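6. Comparing two hand-held grippers before you commit to one

Read this section before you order a second pair. The Flakora and Perncombe data sheets both promise a firm hold on soft goods, and neither says which soft goods were tried. Treat those numbers as a starting point and run the test below on your own table with your own items. It takes most of a morning.

6.1 What you need

One pair of hand-held grippers with finger pads fitted.
One marker cube per gripper, already registered in the Brosville tracking software (see section 4).
A light-colored table with room for both forearms.
An overhead or head-level camera that can see the whole tabletop.
Four or five everyday items. At least one should be limp cloth.

Note: Foam blocks are popular for this test and tell you very little. Almost any gripper will pick up a foam block.

6.2 Setting up the table

1. Push the table clear of walls so you can sit square to the long edge. Move spare chairs to the sides, where your elbows won't hit them.

2. Lay the main test item in the middle, within easy reach of both hands. Put the other items behind it. Don't tidy them into a row. A gripper that only works on a tidy row is no use to you.

3. Route cables away from your feet.

CAUTION: Do not close the grippers on your own fingers to "see how strong they are." The pads are soft but the linkage behind them is not.

4. Sit down, pick up both grippers and rest your forearms forward. The marker cubes should sit on the backs of the grippers with at least one printed face toward the camera. If your wrists want to roll inward, let them, and check that the software still reports both cubes.

5. Start a recording and hold still for a slow count of ten. Look at the position readout. It should settle. If it wanders, stop and go back to section 4, whatever the status light says.
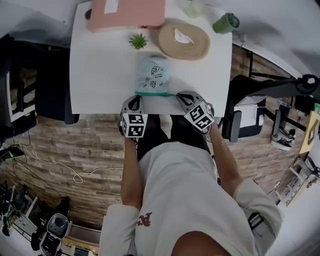 Figure 6-1. Start position, with a gripper on each side of the cloth item and both marker cubes in view.

6.3 Running the comparison

6. Pinch the near edge of the cloth with both grippers, lift it a hand's width, hold, and put it back down. Repeat until you have 126 lifts for this pair. Yes, this is dull. Twenty lifts will flatter whichever gripper you tried last, when your hands had warmed up to the job.

7. Log each lift as held, slipped or missed. Do not add a category for "nearly held." Earlier versions of the Samuel log sheet had one, and it swallowed most of the bad results.

8. Move on to something small and light, such as a crumpled tissue. Try it with the left hand only, then the right only.

9. Swap to the second pair of grippers and start again from step 5. Use the same chair, the same table and the same person.

Note: If you have a plant or a cup on the table, leave it there. Reaching past things is part of the work. Take water out of the cup first.

6.4 Reading the results

The software gives each pair a "grip score." Ignore it for now. It weighs tracking loss and slipping together, so a gripper with a badly placed cube can score worse than one that drops everything. Open the raw log and look at the two columns separately.

On our own bench the Flakora pair gave 1191 usable frames from the last block of lifts, and the Perncombe pair gave 1027. That looks like a win for Flakora until you find that 710 of its frames came from a single long hold at the end. We would not choose a gripper on that evidence and suggest you don't either – repeat the block with a fixed hold time before deciding.

Tracking drops out when you turn a wrist: Tilt the cube on its mount so two faces show, then register it again. Tightening the mount will not help.

Cloth slips on one side only: Swap the grippers between hands. If the slip follows the gripper, clean or replace its pads. If it stays with the hand, the problem is you, and more practice is cheaper than new pads.

Both pairs score the same: This is common. Pick the lighter one, or the one whose spare pads you can get by February.

CAUTION: Pads wear. A comparison between a new pair and a used pair is not a comparison. Fit fresh pads to both before step 5.

6.5 Saving the session

10. Stop the recording before you put the grippers down, or the last seconds will show up as a dropped item.

11. Save the raw log together with the score file. The score can be worked out again from the log, but the log cannot be recovered from the score.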